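4.2 Deciding when a grasp is over

The planner in Ruteo treats laundry as a short list of states: in the drum, in the gripper, in the tray. Cloth doesn't respect the list. A sock can be in all three at once, and our first state estimator, asked to pick one, changed its mind at every control step. We replaced it with Bepari, a small network that reports a probability for each state and is allowed to say it doesn't know. It says so often. 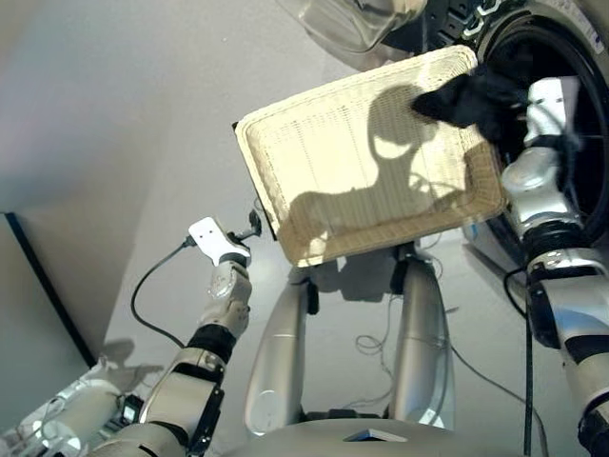 Figure 4. Views from the head and wrist cameras during laundry handling.

Bepari was trained on 3,000 labeled clips. The labels mark the moment of release, which our annotators placed up to 51 control steps apart on the same clip. We kept the disagreement as a soft target – averaging it away gave a model that was confident and wrong, a combination we already had in the old one. The planner now waits until the release probability holds for 4 steps in a row before it lets the arm retract.
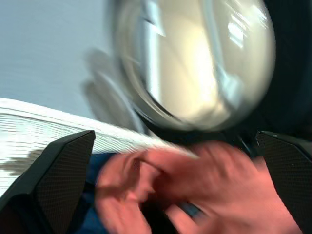
Wrist views are weighted by a blur score computed separately for each region of the view. A single score for the whole view was our first attempt, and it failed in an instructive way. The gripper fingers move with the camera, so their mesh texture can stay crisp while a human hand between them smears into soft shapes. The global score looked at the fingers, found plenty of sharp edges, and declared the view excellent. Illon, the masking tool we wrote for this purpose, removes the fingers before scoring. It also lowers the arm's speed limit whenever a hand is detected, and a blurred hand counts as a hand.

Close range brings a different complaint. With dark cloth against the lens, depth returns very little, and the estimator falls back on weave and fold edges.
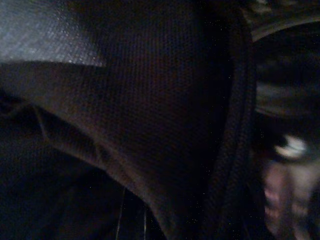
Page last changed: April, revision 2

In these views we skip pose estimation and ask only whether cloth is present. The Grorkari baseline attempts a full mesh fit regardless, and will return a tidy, plausible garment from almost any patch of shadow. We admire the optimism but don't pass its output to the controller.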